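Real Estate Basics, Evening Section
Handout 8: Reading a Listing Without Getting Carried Away

Okay, so last week we got through disclosures and I promised we'd do something more fun. Tonight is listings. Bring the three you printed out at home, and if you forgot, share with your neighbor, I won't make a fuss.

I sold houses for a long time before I started teaching this class, and I wrote a lot of listings in those years. Some of them I'm proud of. Some of them used the word "charming" four times (I went back and looked, it was painful!). So when I tell you how these things get put together, I'm telling on myself too.

1. What a listing has to do

A listing is an ad. It sits next to a bunch of other ads, and its one job is to get you in the car on Saturday. The facts in it are supposed to be correct, and mostly they are, but the seller and the agent get to choose which facts go first and which go in the fine print or get skipped. A listing can be perfectly accurate and still leave you with the wrong idea of the house.

Read it twice. The first time, read it the way you'd read any ad and let yourself like the place. Then get a pencil and underline only the things you could check. "Sun-filled" doesn't get underlined. "Roof replaced in January" does, and I'd write "receipt?" next to it in the margin.

2. Square footage

Let's use the Lorik Street house from the packet. It's listed at 1,279 square feet. Fine. What's in that number? Does it include the finished room in the basement? What about the closed-in porch with the space heater? Practice varies from one place to another, and people who mean well still come up with different totals for the same house.

Look at the county record and compare. On the Lorik Street house in your packet, the record is 353 square feet smaller than the listing. I want you to come up with at least two explanations before you turn the page, and "somebody lied" is allowed as one of them but it's usually the least likely. An addition that never got a permit is a lot more common, and it can cost you a lot more too.

When you visit, take a tape measure. Measure the rooms where you have furniture you plan to keep. I once had a buyer fall in love with a dining room that was too narrow to pull the chairs out from the table, and we found that out with the tape, standing there in our socks. 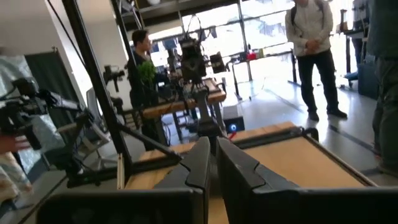 Wood top, dark metal rim.

3. Words that need a follow-up question

I don't think any of these are bad words. They just don't tell you enough by themselves.

"Updated kitchen." When, and which parts? New cabinet doors on old cabinets is an update. So is a full gut job. Ask about the wiring and the plumbing behind the wall, and ask who did the work.

"Newer furnace." Newer than what? There's normally a label on the unit, and you're allowed to look at it.

"Energy efficient." Ask for twelve months of utility bills. Sellers will often hand them over if you ask nicely, and if they keep the thermostat at 56 all winter and wear parkas, you'd like to know that before you get excited about the gas bill!

"Move-in ready." Ready for whom? I have moved into places that were ready for me and would have sent my sister straight to a hotel.

"Easy commute." Drive it yourself, on a workday, at the hour you'd really be driving it.

4. The photos

Photos are part of the ad too. Wide lenses make rooms look deeper, and a room with very little in it tends to look bigger than the same room with a family living in it. That's all normal and I did it myself.

What I want you to look for is what's missing. If there are lots of pictures of the living room and none of the second bathroom, put the second bathroom at the top of your list for the visit. Same goes for the back yard, the basement stairs and the view out of the bedroom windows. Sketch a quick floor plan from the photos you've got, and the holes in your sketch will show you where to spend your time.

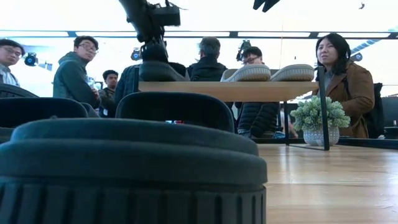 Check the season as well. If there are leaves on the trees and you're shopping in January, the pictures are at least a few months old. Then you want the listing history, because a house that has been on the market that long may have a seller who's ready to talk, or it may have a problem that other buyers already found.

5. New construction and model homes

The Toment development out past the highway is a good one for practice, so I put their flyer in the packet. Read the small type at the bottom. The price is for the base plan. The countertops in the model, the deck and the nicer front door are all listed as options, and each one has its own price on a separate sheet you have to ask for.

The Arker Court flyer (also in the packet) does it the other way around and puts everything in one number. I find that easier to read, but you still need to ask about the homeowners association fee and what it covers. Snow? Trash? The outside paint? Get it in writing.

6. For next time

Pick one of your three listings. Underline the checkable facts, look up the county record, and write down five questions you'd ask the agent. One page is plenty, handwriting is fine. If you can get to an open house this weekend, go, and bring the tape. The one on Pathak Lane is open both days and it's a short drive from here.

We start with mortgages next session, so bring a calculator or a phone that's charged.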